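Dilani Selvanayagam puts the kettle on before I've sat down, and by the time it whistles she has already told me about her grandmother, the bus strike, and the smell of the old Ranasinghe hall, where she learned to play chess at the age of seven (floor wax and oranges, in case you were wondering).

"I lost for two years," she says, laughing. "Every single game! But somebody always walked me through it afterward, and I think that's why I stayed."

She now runs the evening chess club in Sarnard, which meets at 6:30 in the back of the library and goes on until the lights are flicked at them. It started with four people and a borrowed clock. Last August they had 75 names on the list, and she had to ask the library for the big room, the one with the terrible radiators.

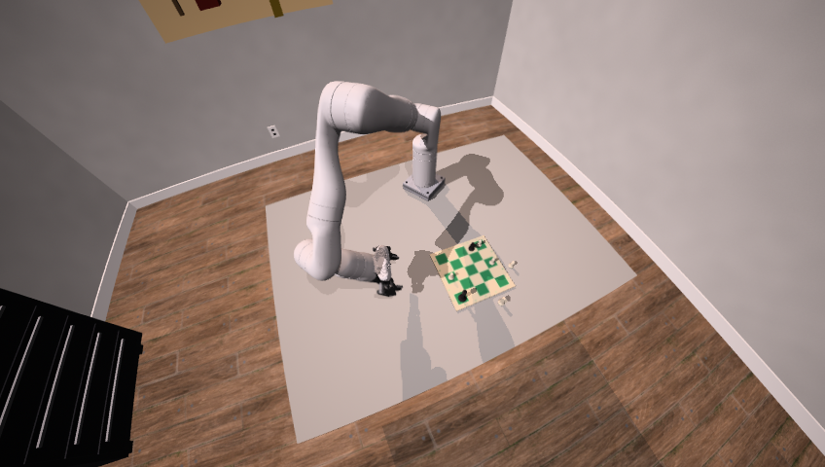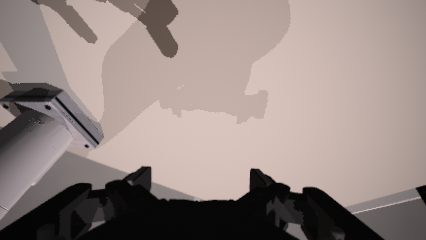 I asked what she tells a grown-up who has never played and feels a bit silly starting. She took her time with that one, and poured more tea.

"I tell them to leave the openings alone. People come in with a fat book and they've learned 20 moves of something, and then the other person plays a funny little pawn move and they're lost. Play endings. King and pawn, that's all, for a month. You get to know what the pieces are like when they're by themselves."

Her oldest regular, Mahfuz Debnath, wandered in around then to return a casserole dish and was made to sit down too. He took up the game after he retired and his rating reached 2000 this spring, a number he'd been chasing for longer than he cared to say.

"I was unbearable for a week," he told me. "Then I lost to a girl of eleven in the Gerneo weekend tournament, and she offered me a mint."

Dilani keeps a notebook of every club game she has played, in pencil, and she fetched it to check the count for me. It stands at 2966. She reads the losses more often than the wins, she says, usually in bed, and her husband has learned to sleep with the lamp on.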